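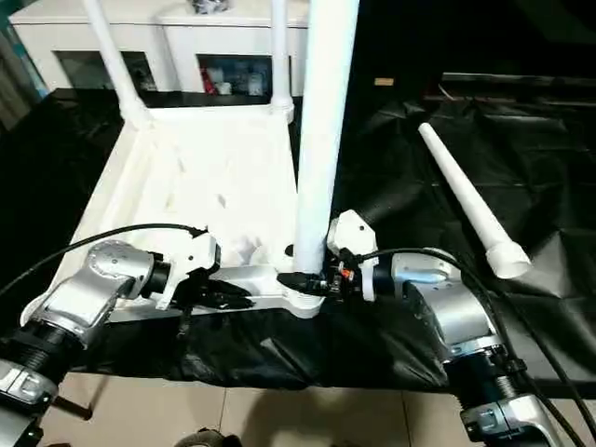

The Inillow two-arm assembly cell is sold with the Disovo work rules already loaded. They set how the arms share a part, how fast they move and when they must let go. Leg fitting is the reference task: one gripper works at the base of the leg, just over its corner socket, while loose legs stay off the part until called for.

Reach per arm is 530 mm. Speed near a person is capped at 100 mm/s, and the cap can't be raised from the operator screen.

Wrist view

Each wrist has its own camera. At close range a tapered part can fill most of the view, so the rules don't allow a grip to be confirmed from the wrist view alone.
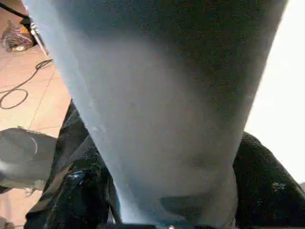 Sheeting and covers

Black plastic may be handled with both grippers, one at each side. Keep it clear of upright parts and route loose cable away from the grip points before starting.
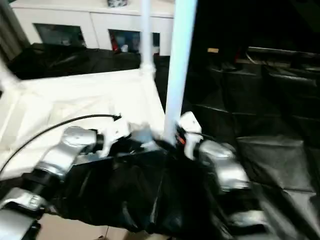
A buyer at Bråten asked whether the sheeting rule also covers cloth. It does, and the same speed cap applies.

Two arms on one part

Both arms may hold the same part only when one is set as lead. If the lead stops, the other stops and keeps its grip until an operator releases it.

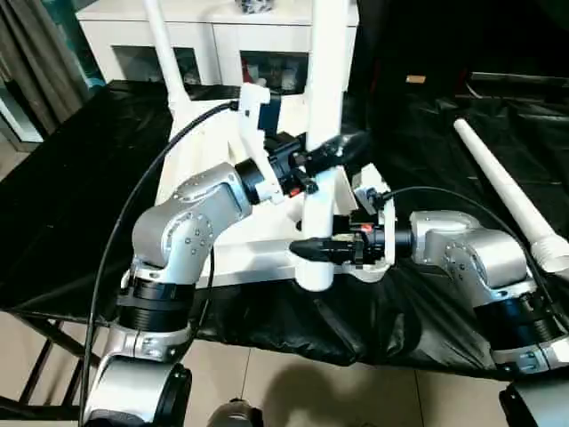 Service and ordering

Check gripper fingers and wrist cables every 2000 cycles. Spare fingers ship from Skosov under part number 1482.

Shares 14
Comments 3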